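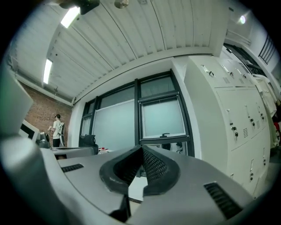
La chienne est arrivée au refuge Prellari un matin d'avril, dans le coffre d'une voiture grise dont le conducteur n'a pas voulu descendre. Il a baissé la vitre, il a dit « elle est à personne », et il a attendu qu'on la prenne. Ihor Levchenko l'a prise. Elle pesait 29 kilos et elle tremblait de tout ce poids.

Dans le registre, il a écrit le numéro 303. À la colonne du nom il a laissé un blanc, parce que chez nous on ne donne pas un nom le premier jour. C'est une règle de l'ancienne directrice, et personne ne l'a changée après son départ.

J'étais alors depuis trois semaines au refuge. Je lavais les gamelles, je remplissais les seaux, j'apprenais les mots français pour les maladies de la peau. Ihor parlait peu. Il venait du même pays que ma mère, mais d'une autre région, et nous avions décidé, sans jamais en discuter, de nous parler en français. Ses fautes n'étaient pas les miennes. Quelquefois nous nous corrigions l'un l'autre, et nous avions tort tous les deux.

— Elle ne mange pas, lui ai-je dit le deuxième soir.
— Elle mangera.
— Et si elle ne mange pas ?
— Alors tu t'assieds.

J'ai cru qu'il se moquait. Mais il a pris un tabouret dans le couloir, il l'a posé devant le box du fond, et il est parti fermer la chatterie. Je me suis assise. La chienne était couchée contre le mur, le museau sous la patte, et elle me regardait avec un seul œil. J'avais dans ma poche un livre de grammaire. Comme je ne savais pas quoi faire de ma voix, j'ai lu les verbes irréguliers. Que je vienne, que tu viennes, qu'il vienne. J'ai lu pendant 20 minutes, jusqu'à la page des verbes défectifs, et je suis rentrée chez moi par le chemin du canal.

Le lendemain la gamelle était pleine. Le jour suivant aussi. Le docteur Tkachuk est passée, elle a écouté le cœur, elle a palpé le ventre et elle n'a rien trouvé.

— Elle attend quelqu'un, a-t-elle dit en rangeant son stéthoscope.
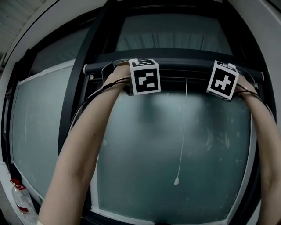
Le cinquième soir il pleuvait très fort et les autres chiens aboyaient contre la gouttière. J'ai lu plus haut que d'habitude. J'étais arrivée au verbe « choir », que je trouvais ridicule et que je n'ai jamais employé depuis. À « il chut », j'ai entendu un bruit de métal. La chienne avait poussé la gamelle avec le nez. Elle a pris une seule croquette, elle l'a portée jusqu'à sa couverture, et elle l'a mangée là, en me tournant le dos, comme on mange dans une maison étrangère.

Je n'ai pas bougé. J'ai continué avec « échoir ».

Quand Ihor est revenu avec les clés, il a regardé la gamelle, puis moi, puis le livre. Il n'a rien dit. Il est allé au bureau et je l'ai entendu ouvrir le registre, dont la couverture craque toujours. Au matin, dans la colonne du nom, il y avait « Conjugaison », barré, et à côté, d'une écriture plus petite, « Juga ».

L'homme à la voiture grise est revenu au début de l'été. Cette fois il est descendu. Il portait une veste trop chaude pour la saison et il tenait une laisse rouge, usée près du mousqueton. Il a demandé si la chienne était encore chez nous. C'était la chienne de son père, a-t-il expliqué ; le père était entré dans un établissement où l'on n'acceptait pas les animaux, et maintenant il était dans un autre, à Kitonier, avec un jardin, où on les acceptait. Il a dit tout cela très vite, en regardant ses chaussures.

— Comment elle s'appelle ? a demandé Ihor.
— Mirette.

Juga, au fond du couloir, s'était levée. Elle n'aboyait pas. Elle avait mis les deux pattes de devant contre la grille et toute sa queue battait contre la cloison, d'un côté, de l'autre, avec un bruit de tapis qu'on secoue. L'homme s'est accroupi et il a commencé à pleurer, assez mal, comme quelqu'un qui n'en a pas l'habitude.

Ihor m'a tendu les clés. J'ai ouvert le box. Puis je suis allée chercher la couverture, parce qu'elle dormait dessus depuis avril, et je l'ai pliée en quatre sur la banquette arrière. Le livre de grammaire était dans ma poche. J'ai hésité un moment, et je l'ai gardé.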